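Colostrum Management in Dairy Calves: Volume, Timing, Testing
Speaker notes, Kerura producer evening, Garnesville

Slide 1. Scope
Talk covers the first day of life only. Milk replacer and weaning are in the July session. Ask for a show of hands on who tests colostrum now.

Slide 2. Why it matters
Calves are born with almost no circulating antibody. The bovine placenta does not pass immunoglobulins, so the calf relies on absorbing IgG through the gut wall. Absorption falls steadily from birth and is effectively finished by 24 hours. A late feed still has some local effect in the gut. Do not oversell it.

Slide 3. Quality
Threshold is 50 g/L IgG, which corresponds to 22 per cent Brix on an optical or digital refractometer. Colour and thickness are poor guides. Quality drops with delay to first milking, so cows left overnight will usually test lower. Leaking before calving has a similar effect.
Calibrate with distilled water. Wipe the prism between samples. Fat residue gives a blurred line and people read it high.

Slide 4. Volume and timing
First feed: 10 per cent of body weight, within 2 hours of birth where labour allows. Second feed 8 to 12 hours later, half that volume. Weigh a few calves or use a girth tape. Most sheds guess low on Holstein bulls and high on Jersey crosses.
If tubing, measure from nose tip to the point of the elbow and mark the tube. Calf standing or sitting upright, never flat on its side.

Slide 5. Hygiene and storage
Bacteria bind IgG and interfere with uptake. Target total plate count is under 100,000 cfu/mL at feeding. Clean buckets matter more than most of the additives on the market. Rinse lukewarm, wash hot with detergent, rinse with acid sanitizer, then drain and dry off the floor.
Refrigerate for 2 days at most. Freeze flat in bags, labelled with cow number and Brix reading. Thaw in water no warmer than 50 degrees. No microwaves.
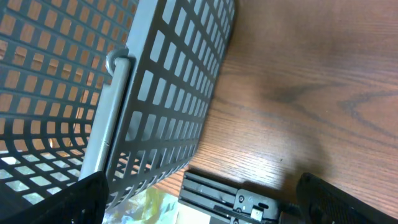

Slide 6. Checking the result
Blood sample at 24 hours to 7 days of age. Serum total protein of 6.2 g/dL or better is the excellent band; below 5.1 is failure of transfer. Skip scouring calves, as dehydration lifts the reading.
Clultlow herd: 5 calves sampled on the first visit, 2 below the cut-off. Both were born after evening milking and fed the next morning. Protocol changed to a late check with frozen stock on hand.

Slide 7. Questions
Likely ones: powdered replacers (check grams of IgG per dose, not bag weight), pooling (advise against, Johne's risk), heat treatment (60 degrees for 60 minutes).
Record sheets are on the side table. Kamata lab takes serum drop-offs until noon Wednesday.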